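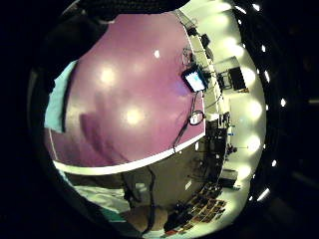

*The purple table in the shared workroom, with a cloth to hand.*

## Care of the workroom tables

Members of staff are reminded that the tables in the shared workroom at Tiltberg are to be wiped down at the close of each session. The tops were replaced in the spring of last year and have kept their colour well. The gloss finish does, however, show every mark, particularly under the ceiling lights, and smears left overnight take a good deal longer to remove.

Cloths are kept on the hooks beside the sink. They should be rinsed in warm water, wrung out well and used with a small amount of the mild cleaner supplied by Bakker. Scouring pads and spirit-based sprays must not be used on any of the tops. Two tables were dulled in this way over the winter and the supplier, Grindeck, has advised that the shine cannot be restored.

Before wiping, please move tablets, telephones and chargers to the shelf. Cables should be unplugged at the wall, coiled loosely and put in the cable drawer. Leads that hang over the edge of a table are easily caught by a passing sleeve or chair, and three reports of this kind have been received this term. Where a lead has to stay in place for the next group, it should be laid towards the back of the table and labelled with the name of the person responsible.

The white edging also needs attention. A dry cloth run along its length is sufficient. Any edging found to be lifting should be reported to Tineke Smits in the facilities office, room 82, and should not be pressed back or glued by users of the room.

A new rota for the end-of-day check will apply from April. Lies Verbeke and Gus Lyons will share the early part of the week, and Teófilo Lozano will take the remaining days. Requests to exchange a turn should be sent to Ms Verbeke in writing, with a copy to the facilities office.

Fresh cloths are available from the store cupboard on the ground floor. Used ones go in the laundry bag behind the door.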